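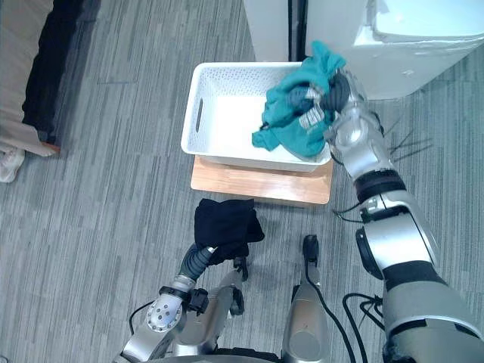
White perforated laundry basket on a low light-wood board, with a teal cloth over the right rim.

FOR IMMEDIATE RELEASE

Vellar Begins Supply of Laundry Basket and Floor Board Sets to Fleltgate Apartments

VORKTHORPE, Sunday, June 28, 2026 – Vellar, a supplier of household storage goods, has begun delivery of laundry basket and floor board sets to the Fleltgate residential complex in Vorkthorpe. The order covers 377 furnished apartments. Each apartment receives one set, placed in the bedroom or hallway according to the floor plan.

The set consists of a rectangular white plastic basket and a low board in light wood. The basket has a pattern of small holes through its walls and rim. An elongated oval handle slot is cut into the short side. The board is a plain rectangle that sits directly on the floor covering, and the basket is placed on top of it. The two parts are not fastened together. The basket can be lifted off and carried to the laundry room while the board stays in the apartment.

The front edge of the board extends slightly past the bottom of the basket. Vellar specified this projection so that the position of the basket can be checked from a standing height and so that carpet fibers are kept clear of the perforated wall. The board is supplied for use on low-pile carpet and on hard floors. It is not intended for bathrooms or other rooms with standing water.

Baskets are molded and packed by Vellar. Boards are cut and finished by Priedītis, which has supplied wooden parts to Vellar since March. Baskets ship nested and boards ship flat, in separate cartons. Both cartons carry the same order number and are matched on delivery. No tools are needed to set up the product.

Use and loading

The interior of the basket is a single open compartment without a liner or divider. Worn items may be placed in it folded or loose. Vellar recommends that dark items be kept apart from light and colored items before washing, and households that wash both on the same day may wish to use a second basket. Additional baskets can be ordered without a board.

Towels and other damp textiles should be hung up before they are placed in the basket. The perforations allow air to pass through the walls but do not replace drying. Cloths left over the rim should be turned inward before the basket is lifted, as hanging fabric can cover the handle slot.

The basket may be rinsed with warm water and mild dish soap. Solvents and abrasive pads should not be used on the plastic. The board should be wiped with a cloth that has been wrung out and then left to dry standing on its long edge. It should not be soaked.

Availability

Deliveries to Fleltgate are being made building by building. Residents do not need to be at home, as the sets are placed during scheduled furnishing visits. Apartments that already have a laundry basket will receive the new set in addition, and the existing item may be kept or returned at the next visit.

Vellar has scheduled a production run of 2,000 sets. Sets not assigned to Fleltgate will be offered to other operators of furnished housing, with a minimum order of 33 sets. Smaller quantities are available from the Vellar showroom in Vorkthorpe while stock lasts. The basket and the board each carry a 2-year warranty against cracking and splitting in normal household use. Replacement boards are sold separately.

Price lists, carton dimensions and care sheets can be requested from the Vellar sales office. Orders placed by housing operators should state the floor covering in each room and whether stair delivery is required.

About Vellar

Vellar makes and supplies baskets, shelf inserts and closet fittings for furnished housing and private homes. The company has its offices, showroom and warehouse in Vorkthorpe.

Media contact
Vellar Press Office, Vorkthorpe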